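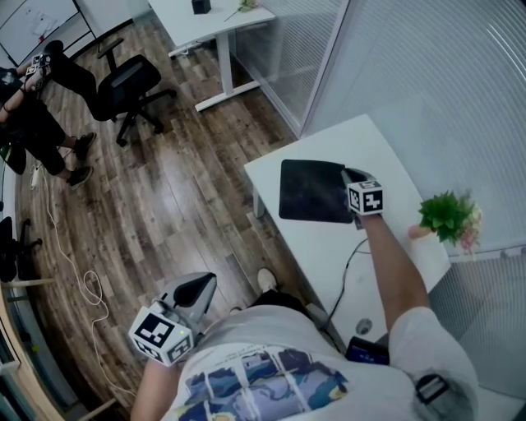
Tema 4. Demostración con pinzas de mano

Hasta ahora enseñábamos la tarea moviendo el brazo a distancia. En esta sesión soltamos el mando y cogemos la pinza directamente, ¡y el cambio se nota desde el primer minuto! La mano va donde quiere ir, sin retardo, y quien demuestra puede pensar en la tarea.

Qué se registra
- La posición y orientación de cada pinza, a partir del cubo con marcadores.
- La apertura de los dedos.
- El vídeo, sincronizado con lo anterior.

El cubo tiene que verse. Si lo tapáis con el antebrazo, la trayectoria sale con huecos y luego hay que interpolar (Sheyla Muñoz os enseñará en abril cómo quedan esas curvas, son preciosas y terribles a la vez).

Práctica
Por parejas, 35 demostraciones cada uno, es decir, 70 por pareja. Cada una dura casi 22 segundos si vais a ritmo normal. Empezad siempre con las dos pinzas quietas y abiertas, y variad el punto de partida del objeto. Los titubeos cortos se quedan: una corrección a medio camino le enseña al modelo a recuperarse, ¡y eso vale oro!

Descartad la toma si se cae el objeto o si se pierde un cubo más de nueve fotogramas seguidos.

Guardad todo en la carpeta Golora, con vuestras iniciales. Dudas sobre la calibración: Wilmer Yupanqui, después de clase.

Para el tema 5: leer el apartado de teleoperación bimanual y traer una tarea propia que necesite las dos manos.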